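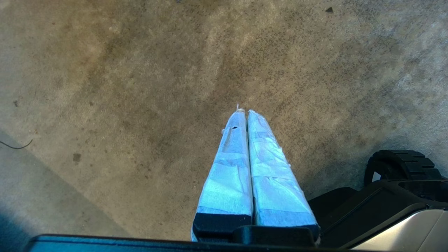

Floor notes, July 24, 2026

The concrete in the Caltlow unit is worn, and I have stopped pretending a mop will fix it. I swept it twice this week and the second pass still filled a dustpan with grey dust. Bare concrete does this once the top layer has gone — the surface powders underfoot and keeps on powdering.

I tried a liquid hardener from Stoltach in May on a test patch by the back wall, two coats, left 30 minutes between them. The patch sheds less when rubbed with a dark cloth. It also dried a shade darker, which I don't mind.

The whole floor needs about 5 litres per coat. Before that it wants a vacuum, a degrease and a full day to dry. Cracks get filled first, and I still have to choose a filler. Shelving goes back last, on rubber feet.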